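Listening Back to Drinda
Music and Community, second-year project report
May 7, 2024

I picked Drinda because my aunt had one of their tapes in a shoebox, and I expected to write up a forgotten folk group. What I found was a dance band! They played in Omdale for nine years, mostly weddings and harvest suppers, and released two cassettes on a tiny local label called Carrillo. The second, Lastbridge, is the one I can't stop playing.

My question was how the band's sound changed between the two tapes. I used three sources: the cassettes, a box of set lists in the Omdale library, and the label's order book. The set lists were the real treat. There are 224 of them, many on the backs of raffle sheets, and they show that nearly all of Lastbridge was played live for two winters before it was taped.

I went through both cassettes in February, noting tempo, key and who takes the tune. The first tape is accordion nearly all the way. On Lastbridge the fiddle and clarinet swap the lead every eight bars, and the bass player has stopped sticking to the root and fifth. The title track starts as a slow waltz, then drops a beat and turns into something much more lopsided – I had to count it out on my desk four times before I trusted my own notes.

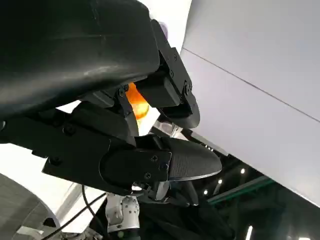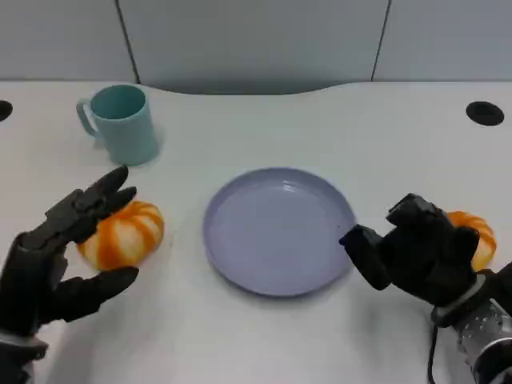 Mug on the white table, second picture.

The recording itself is rough. Side one has a hum that comes and goes, and the drums sound as if they are in the next room. I love it anyway. You can hear feet on a wooden floor during the last polka, and somebody whoops just before the final chorus. Side two runs to 46 minutes if you count the long fade, and I would not cut a second of it.

Carrillo's order book lists 396 copies of Lastbridge sold, against 2000 of the first tape. My guess is that dancers wanted the steadier accordion tunes and found the new ones hard to follow. The set lists back this up a little: the older numbers creep back in towards the end of the band's life, usually straight after the interval.

Things I would do differently: start transcribing sooner, and borrow a better tape deck. Mine ran slightly fast, so the keys in my first draft were all wrong and had to be redone. I would also like to compare Drinda with other dance bands from the same valley, if any tapes survive.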